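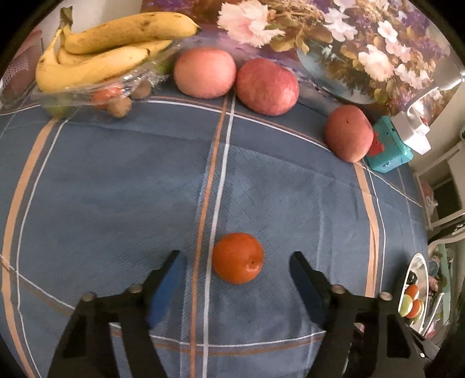
Budgeting for hand-held gripper collection

Budgeting for hand-held gripper collection is the practice of estimating, before purchase, what it will cost to gather manipulation recordings with grippers carried by people instead of mounted on robot arms. The term covers the tools themselves, spare parts, the objects being handled, the hours of the people holding the tools, storage, and the work of checking what comes back. It is usually treated as a branch of equipment planning, although the equipment is often the smaller part of the bill.

The method is widely promoted as cheap. The claim deserves some care, as it generally compares the price of a hand-held tool with the price of a full robot arm and leaves out everything else.

Background

Recording with a fixed arm ties a project to one room and one machine. A hand-held gripper can be taken into kitchens and living rooms and used on whatever table is there. Buyers were quick to see the appeal, and several smaller suppliers began offering sets of jaws, pads and camera mounts as a single package. Early price lists tended to quote the tool alone. The camera, the memory cards, the charger and the calibration board appeared further down, or in a separate document.

The best known planning guide in the field is the Skaltengate budget note, written by Brynhildur Blöndal and released in July 2021. It was drawn up after a purchase of seven Zorer grippers went well over its approved sum. Blöndal's main complaint was that the request had been signed off on the strength of a unit price of 585 euros, when the figure finally charged to the project was 1,166 euros for each working station. Most of the gap came from items the supplier described as optional and the users could not do without.

Main cost headings

Tools. The unit price normally includes two jaws, the linkage and one set of pads. It seldom includes a second set. Pads are a wearing part, and a buyer who does not order spares with the first delivery will pay postage twice. Claims about pad life should be read with suspicion unless the supplier states what was being gripped. A pad that lasts well on cardboard boxes may not do so on fruit.

Cameras and mounts. Wide-angle lenses are favoured for this work and are more easily scratched than buyers expect. Some budgets carry a spare lens for each tool, others one between three. There is no agreed rule, and the figures quoted in sales material have not been checked by anyone outside the firms concerned.

Objects. Food is a common choice, being cheap, varied in shape and easy to replace.

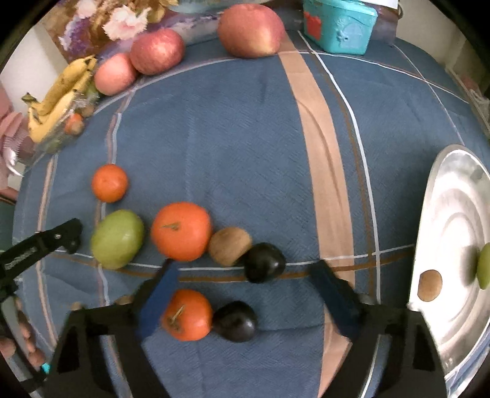 It is also the heading most often left blank. A persimmon, a plum and a kiwi cost very little on the day they are bought, but soft fruit marks with handling and has to be bought again. Over a long run the shopping becomes a standing expense, and the time spent on it is rarely charged anywhere. Plastic fruit avoids this. Whether it gives recordings of the same value is disputed, and the people most certain that it does are often those selling it.

Labour. In nearly every published breakdown this is the largest heading. Estimates are commonly made by timing one practised person picking up one object, then multiplying. The result ignores laying out the table, resting the wrist, changing batteries and repeating attempts that were spoilt. The Skaltengate note advises halving any hourly rate of output given by a supplier, and halving it again for the first month.

Checking. Recordings have to be watched, or at least sampled, before they are accepted. Østergaard, a firm which sells both grippers and a checking service, lists the two on separate quotations. Buyers who ask for one price covering both have sometimes been given it.

The Brurkano method

The Brurkano method is a planning approach that works backwards from the number of accepted recordings. The buyer fixes a target, commonly 400 for a trial, and divides the whole cost by it, including rejected attempts and unused stock. Skarphéðinn Hjaltadóttir, who set it out, argued that cost per tool tells a buyer nothing useful - only cost per accepted recording can be compared between suppliers.

The method has been criticised on the grounds that "accepted" is left to the buyer to define. A lenient checker makes any gripper look like good value. Hjaltadóttir later added a clause asking for the acceptance rule to be written down before the order is placed, with a review in October of each year. How often this is followed is unknown.

Criticism

Sceptics of hand-held collection do not generally dispute that the tools work. Their doubts concern the savings. A fixed arm is expensive once and can be resold, while a hand-held programme costs money for as long as it runs and leaves little behind except used pads and files. Supporters reply that the files are the point. Neither side has produced a full set of accounts, and comparisons in circulation mix list prices with prices paid.

A further objection is that trial budgets scale badly. A trial is often run by the people who wanted the equipment, on their own time and their own tables - costs that become visible only when paid staff take over.

See also

Equipment leasing
Spare parts planning
Total cost of ownership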